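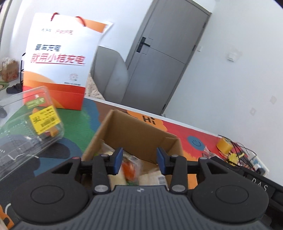 Comprei o Tenduvby em março, depois de perder a paciência com o tapete fino que tínhamos na sala, e já dá para dizer alguma coisa de útil sobre ele. O meu é o modelo colorido, com manchas verdes, azul-escuras, vermelhas e laranja, e um "Hi" preto numa nuvem laranja que me conquistou logo na loja (sou fraca, eu sei!). Na sexta-feira chegaram as compras e foi tudo parar em cima dele: a caixa de cartão aberta com a comida, o saco de papel branco e laranja de asas vermelhas, até o rolo de fita amarela. Por baixo da tralha toda continua a ver-se a carinha azul a sorrir - adoro essa carinha.

Agora o que interessa. Custou-me 22 euros, enrola-se bem e passa-se um pano húmido em 2 minutos. Hesitei entre este e o da Cuadros, mais sóbrio, só que em 90 cm de largura ficava curto para nós. O cheiro a novo demorou a sair, umas duas semanas com a janela aberta, e os cantos ainda levantam um bocadinho de manhã - pus-lhes uns livros em cima e melhorou.

Se gostam de casas todas em bege, fujam. Cá em casa fica, e já estou de olho no pequeno para o corredor.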